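Plirnano Table Top – Care and Cleaning
Fostico, revised Friday, August 4, 2023

4. Spills and dry residue

Clean up coffee, tea and juice as soon as you see them. A tan or brown mark on the white top is easy to remove on the first day and much harder after a weekend.

You will need a soft cloth, lukewarm water and a small amount of Fludus surface cleaner. Do not use scouring pads.

1. Pick up cups and other loose items before you wipe. A cup lying on its side may still have some drink in it, so lift it with the mouth facing up.

2. Look over the whole top for marks and dry crumbs. Keep the cloth to one side of the stain until the crumbs are gone.

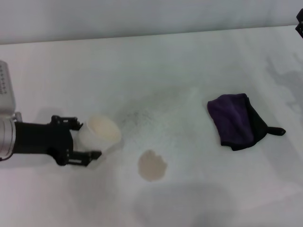
3. Sweep dry flecks toward you with a hand brush and catch them in a dustpan. Wiping grit across the surface can leave fine scratches.

4. Dampen the cloth and wring it out. Lay it flat on the stain for 2 minutes, then wipe from the outer edge toward the middle.

5. If color remains, mix one capful of Fludus into a bowl of water and repeat step 4. Rinse the cloth often.

CAUTION: Never pour cleaner straight onto the top. Liquid can run into the seam at the rear edge and lift the coating.

5. Checking for film

Cleaner that has not been rinsed off dries to a dull film. It has no clear outline – look for slight changes in tone, and check from more than one side.

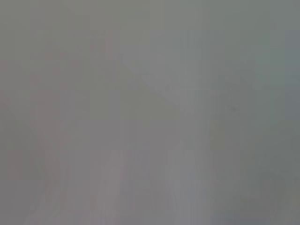
Figure 2. Faint shifts of gray with no sharp edges.

1. Let the top dry for 10 minutes.

2. Turn off any lamp that shines directly on the surface and look across it at a low angle.

3. Go over dull areas with plain water and a second, clean cloth. Patches where one gray fades into the next are easy to pass over, so work in straight, overlapping strokes.

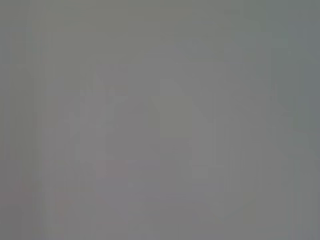
Dry the top with a towel when you finish, including the edges. Wash the cloths without fabric softener, which leaves a film of its own.

NOTE: The coating is covered for 12 months. For marks that will not come out, write to Mircea Sandu at the Sârbu service desk and give the number printed on your receipt.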